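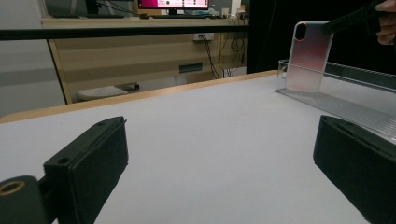 # Keep the tray, clear the table

I own more phone cases than phones, and I suspect most households do. They pile up because they cost little, weigh nothing and look almost new long after the phone they fit has gone. For years mine lived in a kitchen drawer under the takeout menus. Now they stand in a clear acrylic tray with low walls and a ribbed floor, and I have come to think this is the right way to keep any small plastic thing you mean to use again.

My argument is simple. Small plastic things should be stored upright, in something you can see through, and they should come out onto a bare table when you sort them. Lidded boxes are where they go to be forgotten.

The case against the lidded box is easy to make. Last March I bought a set of stacking boxes from Fodetti, with labels, and filled them in an evening. I was pleased with how the shelf looked. By summer I had bought a second charging cable because I didn't remember which box held the first. The labels said "phone" and "desk" and "misc," and half of what I owned could have gone under any of them. A clear tray has no label because it doesn't need one.

Standing things up matters more than I expected. A frosted case laid flat in a pile is just another pale rectangle. Stood on its edge, you get the color and the camera cutout at a glance, and the cutout is how I tell one model from another. My favorite fades from a pinkish red to almost nothing, and I can find it from across the room. The ribs on the floor of a tray help a thin case stay put, though a case with a soft, rounded edge will still lean on its neighbor.

There are objections. The first is dust. Open trays collect it, and a shop like Westerberg will sell you a lid for that reason. I wipe mine out when I sort, and it takes 2 minutes. The second is looks. Some people can't stand to see their clutter, and they want a plain front with a handle and everything behind it. I understand this, and I keep a beige drawer cabinet for papers. But I have never wanted to look at my papers.

The third objection is the strongest, and it concerns the odd pieces.

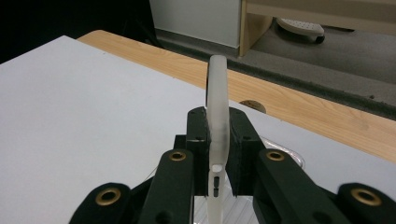

Every home has these. A hook-shaped tab, a strip of milky plastic with slots in it, a clip that belonged to some bracket. You can't say what it is for, and you can't throw it out, because it was plainly made to fit something. People who dislike open trays say they fill up with exactly this kind of part, and they are correct. When I moved out of my apartment in Wininberg I counted what was in the drawer, out of irritation, and came to 196 pieces. I could name the use of 56.

My answer is to give the odd pieces one tray and no more. When it is full, something has to leave before anything else goes in. I chose a small one, a Paveo that is 16 inches long, and I have kept to it. The limit does the deciding for me, and I've regretted throwing something out only once, when a blind came down and I knew right away which clip I had tossed.

The bare table is the part people skip. They sort in their laps or straight from one drawer into another, and things just change places. A white surface is best. Translucent plastic shows up poorly on honey-colored wood, and a plain white board laid over the tabletop fixes that for very little money. Put the board down, set the tray at one side, and pick the pieces up one at a time. I keep the board behind the door now, and I take it out when the tray gets crowded.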